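Stivley Share House: Frequently Asked Questions

Last updated December 13, 2020

How much is the rent, and what does it cover?
It's 80 dollars a week plus your share of the bills. Rent covers the room, the internet and the use of the back verandah. It doesn't cover your milk, which you will need to label and then defend.

How much is the bond?
700 dollars, paid before you get a key. You'll get it back when you move out, less the cost of anything you set fire to. We've only had to deduct for fire once, and he was very decent about it.

Can I have a pet?
The lease says one small animal, and Bloxham the cat has held the position for years. He isn't planning to step down. Fish are negotiable. A "really quiet" kelpie is not.

How does cooking work?
Everyone cooks one night a week and is excused from washing up that night. If you can't cook, say so at the start and we'll put you on bins until you learn. Toast counts as dinner once a month. Twice and it goes on the agenda.

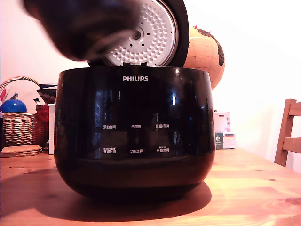

Dinner is at seven. If you'll be out, write it on the whiteboard before midday, or someone will put a plate aside for you and bring it up for a fortnight. Leftovers are fair game after breakfast — the only exception is a birthday cake, which belongs to the birthday person until they stop checking on it.

Are there house meetings?
Yes, on the first of the month. They run for 13 minutes by the oven timer, a rule brought in after the November meeting, when we spent an entire evening on the bath mat. The bath mat stayed.

Can my partner stay over?
Up to 5 nights a month. After that they're a housemate and can do the bins.

Who do I talk to about a room?
Bergþóra Þórarinsdóttir holds the lease and does the interviews. Have a go at her name; she appreciates the effort and will correct you kindly the first few times. Expect a cuppa, a look through the house and a question about how you stack a dishwasher. We don't own a dishwasher. She just likes to know.

Is there parking?
On the street, under the fig tree. Bring a tarp.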